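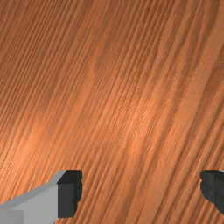 Wrist view in the simulated cell, gripper open over the bare tabletop.

Pametti wrist cell: setup and upkeep notes

This folder holds the simulated Pametti cell and the wrist-camera episodes recorded in it. The cell is one arm, one two-finger gripper and one wood-grain table. These notes are for whoever has to load it, check it or fix it.

Contents

Episodes: 3,313
Held out for checking: 1,799
Camera: wrist only
Maintainer: Halima Haruna

Setting up the cell

Load the table first, then the arm, then the gripper. If the gripper goes in before the arm, the loader attaches it to the world origin and gives no warning.

Open the fingers fully and take one wrist render before doing anything else. Both dark pads should show along the bottom, with their tops at about the same height. The left finger shows its grey body as well as the pad. The right one is mostly pad, with only a sliver of grey. The camera mount is offset to one side and the view has been like this from the first release, so please don't center it. Policies trained on the old episodes do badly when the mount is moved.

Table texture

The grain runs diagonally and bends a little toward the right. It is stored at low resolution and looks blocky in the pale patches. A sharper version was tried in April and dropped. It slowed loading on the Wollier machine and changed nothing in the check scores.

Finger shadows on the table are not expected in the wrist view. If they appear, the renderer has picked up the Kakbridge lighting file. Delete the local copy and reload.

Routine checks

Run the open/close test after every change to the gripper file. It does 12 cycles and compares the finger positions at the end. A mismatch nearly always means the mimic joint has lost its multiplier, which has to be put back by hand.

Contact settings for the pads live in their own file. Grip force is set to 70 in the simulator's units. Lower values let the heavier Wattanapong parts slide out during the lift.

Known problems

The pad outline is stepped, and the collision shape is a plain box. Thin parts can look as if they touch a pad slightly before or after contact is logged.

Resetting in the middle of an episode leaves the gripper at its last width. Call open after every reset.

Send fixes to Halima with the wrist render from before and after the change.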